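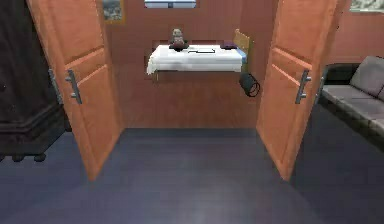 Double doors, raised panel, silver bar handles

Flescombe Bar Handle, pair
Sold by Clelurley Hardware

Straight vertical pull for interior doors, single or double. Two posts per handle, bolts thru from the back. Satin or bright, pick at checkout.

Post spacing 200 mm. Fits doors up to 73 mm thick with the long bolts (not in the box, order seperately). Short bolts, washers and hex key included. Drilling template printed on the box lid, so don't toss it.

Not for outside use. No lock, no latch. For a catch see the Pusix roller set.

Ships in 7 days. Bright finish back in stock December. Returns OK if unfitted, keep the bag.

Replaces the old Nwosu pull, same holes.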